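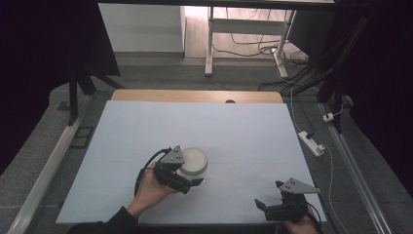

Pleldale Riverside Path: progress report to the Bonsu Trust
Reporting period: September to December
Prepared by Korkor Asamoah, project manager

Where we are

The path is open from the Sivley road bridge to the old sheepwash, and people are using it. The stretch from the sheepwash to the weir is closed and will stay closed until spring. Of the five sections in the grant agreement, two are finished, one is part built and the remaining two have not been started. In the last report I said we expected to have three finished by the end of this period. We are behind that, mainly on account of the ground being too wet to take the digger in November, and partly through a delay in getting the landowner's consent for the drain outfall.

Spending is in line with the budget for the work done. We have not drawn on the contingency so far, but I expect to ask for part of it in the next period and have set out why below.

Work done this period

Section A, road bridge to the chapel field. The old surface was taken up and the worst of the mud scraped back to firm ground. Skarevine laid a geotextile sheet, then crushed stone, then a finer dressing rolled to a fall towards the river. The edges are held with timber boards on the field side only. We had planned boards on both sides, but the engineer's view was that a board on the river side would hold water on the path after a flood, so it was left out. The money saved went on extra stone at the bridge end, where the ground had been worn into a hollow.

Section B, chapel field to the sheepwash. This was a shorter job than Section A but slower. The field drain that crosses under the path had collapsed and had to be dug out and replaced with a larger pipe. The kissing gate at the chapel field has been taken out and a wider self-closing gate put in. It can be opened from a wheelchair or mobility scooter. The latch was stiff when first fitted and has been adjusted.

Section C, sheepwash to the alders. Vegetation has been cleared and the line of the path marked out. The base has been dug for the first part of it and then covered, as we did not want to leave it open over winter. The stone for this section has been delivered and is stored in the yard at Sivley, where it can be reached by road in any weather.

Sections D and E, the alders to the weir. No work on site. The tree survey has been received. It recommends removing one ash close to the path and reducing the crowns of the willows by the weir. All of this will be done outside the nesting season, which means before the end of February or not until the autumn.

Consents and land

The consent for the drain outfall came through in October. The landowner asked for the bank below the outfall to be protected with stone so that it does not wash away, and we agreed. It is a reasonable request but was not in the original costs.

The tenancy of the field next to Section D has changed hands. Margarida Veloso met the new tenant in November and walked the line with him. He is content for the path to follow the route on the plan, provided the fence is stockproof before he turns sheep out. He would also like the field gate moved further along so that his trailer does not have to cross the new surface. We think this is sensible and would protect the path as well. The drawings have been changed and are with the landowner's agent.

We are still waiting for a written answer about parking at the weir. Until that is settled we will not put up any signs suggesting that people can start their walk there.

Flooding in November

The river came over the path at the chapel field in November and again, for a shorter time, in December. I inspected Sections A and B after the water went down on each occasion. Section A lost some of the fine dressing at the lowest point, over a length of 4 metres, and this has been made good by Skarevine at no charge under the defects period. The stone underneath had not moved. Section B was not damaged. The new pipe carried the field water without backing up, and the ditch above it was clear of silt.

The flooding did more harm to the programme than to the path. The ground beyond the sheepwash was too soft for the digger for most of November, and when it did firm up the contractor's crew had moved to another job. They returned in December for the marking out and the first part of the base in Section C, then stopped for the winter.

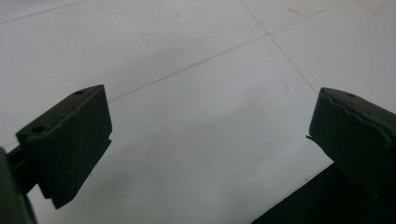
Will the path be usable all year once it is finished?

Most of it should be usable in all but flood conditions, including by people with pushchairs and mobility scooters. The low stretch at the chapel field will still go under water when the river is high, as the field is part of the flood plain and we are not allowed to raise the ground there. We will put a notice and a depth marker at each end of that stretch, and the footpath through the village will be signed as the wet weather route.

Use of the finished sections

We have not installed the people counter yet. It was to go in at the chapel field gate, but the post would have been within reach of the flood water, and the supplier has advised a higher position nearer the road bridge. It will be fitted in the next period, so I cannot give you any figures for use at this stage.

From what we hear, the path is popular with dog walkers in the early morning and with families from the primary school at about the end of the school day. The school has started using Section A as its walking route to the playing field, which avoids the narrow part of the main road. The head teacher has asked whether the route could be gritted. We have told her that the county does not grit footpaths of this kind and that salt so close to the river would be a problem for our consent.

We have had two complaints. One was about dog mess, and the parish has agreed to provide and empty a bin at the road bridge. The other was from a resident whose garden backs on to Section A and who feels overlooked since the brambles were cleared. Margarida has been to see her, and a length of mixed hedge will be planted along that boundary this winter. The plants will come out of the landscaping budget.

Costs

Materials have cost slightly less than planned on Section A and slightly more on Section B, where the replacement pipe was larger than the one allowed for. The two more or less cancel out. Fees for the tree survey were as quoted.

Three items are likely to fall on the contingency:

Stone protection to the bank below the outfall.
Moving the field gate at Section D.
A second visit by the digger crew, as the return in spring is charged as a new mobilisation.

We have asked Skarevine for a written price for each. I will send these to you with a formal request when they arrive and will not commit the money before hearing from you.

Next period

Fell the ash and reduce the willows before the end of February.
Plant the hedge at Section A.
Fit the people counter at the road bridge.
Put up the depth markers and the wet weather signs.
Finish Section C as soon as the ground allows, which the contractor expects to be in April.
Start Section D once the fence and the gate position have been agreed in writing.

We would like to ask for the completion date in the grant agreement to be moved back by 5 weeks. This allows for one more spell of wet ground in spring. If it stays dry we may not need all of it. A revised programme is attached, along with the invoices for the period and the engineer's inspection note for Sections A and B. Margarida is covering the project in January while I am on leave, and any queries on the claim should go to her.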